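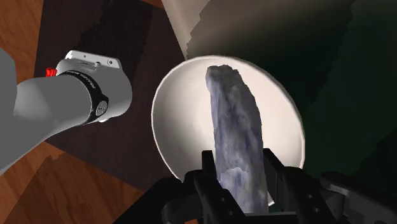

Re: [ondari-list] moving the seed swap to the mail
27/03/2020

Quick reply, am between calls. Quoted bit first so people can follow.

> Since the hall is shut I suppose the March swap is off. I have 40 packets
> of beans sitting in a shoebox plus the squash, and it seems a shame to
> leave them till fall. Could we do it by post? I would need someone to
> tell me how to pack them, last time I mailed seed half of it was crushed
> by the sorting machine. Also is the old list of who wants what still good?

Yes, by post. Several people wrote me off list asking the same. The old list is no good, it's from before the Bajpai Road folks joined, so please send me a new one. Just variety and how many packets, no need for a long story about each.

On crushing – padded envelope, the small size. Not a plain one with tissue in it, I tried that and got pea flour. Beans go flat in one layer, taped to a peice of card. Tomato and lettuce can go in anything.
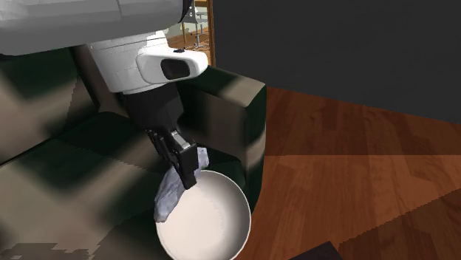

Squash is the awkward one becuase the seed is fat and the envelope won't go through as a letter. Pay the parcel rate or send fewer. I'd say 2 packets per envelope and leave it there.

Who has the Sisell runner bean? I had 200 seeds saved and mice got into the shed, so I'm down to a handful I don't want to part with. Will trade for the Prukitz pepper, the long yellow one. Mine came true last year, grown under net, well away from the others.

Please write the year on every packet. Not the month, don't care about the month. Last swap I ended up with a whole bag of onion marked "good" and not one came up. Onion over a year old, just compost it.

Labels – I have 300 blank ones left from the plant sale, can mail a strip to whoever wants them. Say so in your reply.

So, what to do:

1. Send me your haves and wants. To me, not the whole list.

2. Wait for the match sheet before you mail anything. Last time two boxes crossed and both had the same kale in.
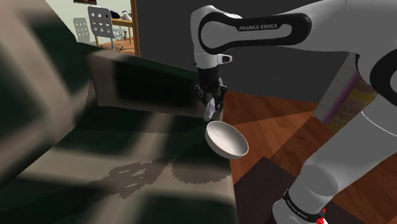 3. Mail direct to the person on your sheet, return address on the back.

4. Tell me when it's gone so I can cross you off.

Stamps are on you, sorry, there's nothing in the kitty. More when I have the lists in.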